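Solturell Tracker
Project: Filtside (wrist-view grasp policy, simulation)
Ticket 1287: Success rate falls when distractor objects are added, but only with wood floor textures
Status: Resolved, follow-up open
Component: scene generator / evaluation
Reported by: Gun-woo Do
Assigned to: Jong-dae Yeom

Summary

After we merged the new object set, the Filtside policy has a lower success rate in cluttered scenes. At first I thought the policy is confused by the distractors. After one week of checking I believe that most of the drop is a problem in how we measured, and a smaller part is real. I write all steps here, also the wrong ones, so that the next person does not repeat them.

Setup

Simulator: Ra, our internal build from March.
Policy: the checkpoint trained only on synthetic wrist camera views. No real images in the training.
Task: close the gripper on the target, lift it, hold it for two seconds.
Evaluation set: 1,287 scenes. Each scene has one target and between zero and four distractors, a random floor texture and random light.
Machine: the evaluation node at Traltavier, same driver as before the merge.

(The ticket number and the number of scenes are the same. This is by chance, please do not search for a connection as I did for some minutes.)

What I expected

The same success rate as before the merge, or a little lower. The new objects have more complicated shapes, and many carry printed labels.

What I saw

On plain floors there was no change that I would trust. On wood floors with distractors, 114 scenes that were successful before the merge are now marked as failed. When I watched the replays of these scenes, a good part of them did not look like failures to me. The gripper closes, the target goes up, and the log still says "target not lifted".

Step 1. Check the random seeds

I ran the same scenes three times with fixed seeds. The result was identical each time. So it is not noise from the physics solver, and it is not the node.

Step 2. Look at the wrist views by eye

I exported the wrist view at the moment when the policy gives the "close" command, for all 114 scenes. The one below is typical for the group. The target is the small gray figurine, and the stoneware bottle with the "Pöschl" label is a distractor. Much of the target is hidden behind the black parts of the gripper, only the upper portions and the long curved tip are showing. For me it is easy to tell which object is meant, because there is open floor between it and the bottle. For a method that looks only at visible pixels it may be less easy, as the bottle is in plain view and has much more contrast in its label.

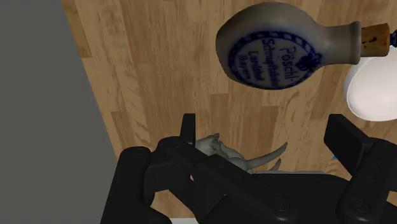 Step 3. Replace the bottle

My first idea was that the printed text attracts the policy. I replaced the label texture of the bottle with a flat color and ran the 114 scenes again. Only two scenes changed their result, one in each direction. I also removed the bottle fully from those scenes which contain it. Again almost nothing. So the label is not guilty, and I lost one day.

Step 4. Replace the floor

I kept all objects in the same pose and changed only the floor texture from planks to one uniform color. Now most of the 114 scenes are successful again. This was a surprise for me, because the floor texture has no influence on the physics. The friction value is set in another file and I checked that it stays the same.

At this point I asked Jong-dae to take a look, as he wrote the success checker.

Comment by Jong-dae Yeom

Gun-woo, thank you for the clean notes. Two questions.

1) Are the joint trajectories different between the plank floor and the uniform floor, or only the final label?
2) Which checker version do you use? There is one which reads the pose of the target from the simulator, and an older one which estimates the lift from the rendered mask. The older one was made for the time when we wanted the same checker for simulation and real robot.

If the trajectories are the same and the label is different, then the policy is innocent.

Comment by Gun-woo Do

1) I compared them now. In the larger part of the scenes the trajectories are different only very slightly, and the final height of the target is the same within one millimeter. In the rest they are really different.
2) The config says "auto". I did not know that this option exists.

Comment by Jong-dae Yeom

"auto" takes the pose checker if the object file has a root body name, and the mask checker if not. I looked into the new object set. The importer writes the root body name in a different field, so for all new objects "auto" goes silently to the mask checker. This is my mistake, there should be at least a warning.

The mask checker separates the target from the floor by local contrast. With plank seams and grain behind a target that is half hidden by the fingers, it can lose the mask in the middle of the lift. Then it reports "target not lifted". With a uniform floor it does not lose it. I think this explains your step 4.

Step 5. Run again with the pose checker

I forced the pose checker in the config and repeated the full evaluation, 1,287 scenes, with the same seeds.

From the 114 scenes, exactly 100 are now counted as successful. 14 scenes are still failures. In the scenes outside of this group no result changed, I compared the two tables line by line with a script.

Step 6. The remaining 14

These are real failures and I watched each one several times. In all of them the fingers come down with the target hidden for the most part, and the policy closes too early. The fingers touch the upper part of the object and it slips out to the side. It does not go to a distractor in any of them.

I tried a small change: the policy receives one additional wrist view, saved from the approach at the last moment where the target mask is still more than half visible. The weights of the grasp head are not changed, only the input encoder is fine-tuned for a short time. With this, 9 of the 14 scenes become successful. The other five stay failures, and in the previously successful scenes I lost one. I do not want to call this a method yet. The number of scenes is too small, and I selected them because they fail.

Jong-dae suggested to test it on a fresh set of scenes which neither of us has looked at. I agree with this and it is in the follow-up ticket.

Root cause

The importer for the new object set wrote the root body name in the wrong field. The option "auto" then selected the mask checker without any message. The mask checker is not reliable for hidden targets in front of textured floors.

Fix

– The importer now writes the name in the correct field. All new objects were imported again.
– "auto" now stops with an error if it cannot find the root body name. If you want the mask checker, you must write it in the config.
– The result file has a new column with the checker that was used for each scene.

If you have results from between the merge and this fix, please open the config which was saved with your run. If it says "auto" and you used new objects, run the evaluation again. Training is not affected, the reward always reads the pose directly.

Comment by Jong-dae Yeom

Reviewed and merged. I ran the unit tests for the checker, 113 passed, and one is skipped because it needs the real robot. The internal report has one table with the old numbers. Gun-woo, can you replace it? The sentence below the table, where we say that clutter is the main reason of failure, should go out also.

Comment by Gun-woo Do

Table is replaced and the sentence is deleted. I wrote instead that occlusion by the fingers is the case where we still see failures, with the number of scenes next to it.

One more small thing – the replay viewer shows the label of the checker in green or red on top of the video. I believed the red color for two days before I looked at the object itself. I would like to have the lift height in the viewer as a number. I can do it myself if there is no objection.

Comment by Jong-dae Yeom

No objection. Please put it in the lower corner, the upper one is used by the timer.

Follow-up

Open: evaluate the additional approach view on a fresh scene set, same distribution of floors and distractors. Owner: Gun-woo Do.
Open: lift height in the replay viewer. Owner: Gun-woo Do.
Open: decide if the mask checker is still needed for the real robot runs, or can be removed. Owner: Jong-dae Yeom.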